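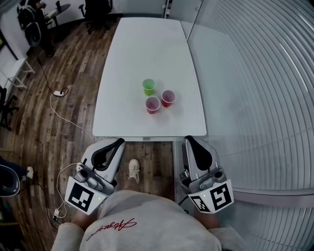

Cups, tables and the case for plain plastic

2020-05-25

Natsumi Chiba looks after the tableware and furniture at Torkier, a shared workspace with a common kitchen and one long room of white tables. She wrote the buying list for both. We spoke for most of a morning, largely on the subject of cups.

The kitchen had glass tumblers when she took over. "Glass is fine at home," she says. "In a room where people carry drinks past one another all day it is a consumable. I was ordering replacements every few weeks, and the replacements never matched." She moved to coloured plastic in July of the previous year. Reds and greens make up most of the present stock, with pale or white rims.

The rim was part of the specification. Chiba wanted an edge that could be checked at a glance for tea stains and chips. "On a dark rim you find the stain with your mouth. On a white one you find it at the sink." The colour of the body mattered less, though she ruled out white on the grounds that a white cup left on a white table is overlooked when the room is cleared. Lime green is the easiest to find. Red comes second. The reds vary between batches, and she does not sort them.

She tested cups from two suppliers, Heltix and Tulto, before ordering. Each sample went through the dishwasher for 9 weeks and was then stood on a flat surface and pressed at the rim. The Heltix sample rocked. The Tulto sample did not, and the order went to them. "A cup that rocks when empty will tip when half full. I had no other reason. The price was nearly the same."

The tables took longer to settle. The old ones, bought by her predecessor from a firm called Hrynyshyn, were oiled wood and needed treating twice a year. Chiba replaced them with rectangular white tops. Asked whether white was a practical choice, she says it depends on what is meant by practical. "It shows everything, so it gets wiped. The wooden ones hid the rings until there were too many to remove." She allows warm water and a drop of washing-up liquid. Scouring pads are kept in a locked cupboard.

The width of the gangway between tables is 900 millimetres, measured with the chairs pushed in. She would have liked more. One table had to go into storage to get that much, and there were complaints, which she answered by letter.

On clearing up, her rules are short. Cups are grouped on the table before they are carried, and kept away from the long edges. She prefers a close cluster to a row - a row gets caught by a sleeve. Nesting is allowed only for dry cups. "Nest them wet and they hold together. People then twist, and twisting is how the bases crack." Dry stacks on the shelf may go up to 7 high.

Losses since the change have been low. The kitchen has retired 3 cups, all for cracks at the base, and she keeps one in her desk drawer to show anyone who asks about the nesting rule. The next job is the shelf itself, which is slightly too shallow for the tray she wants to put on it. She has asked for a quotation on a deeper one and is waiting to hear.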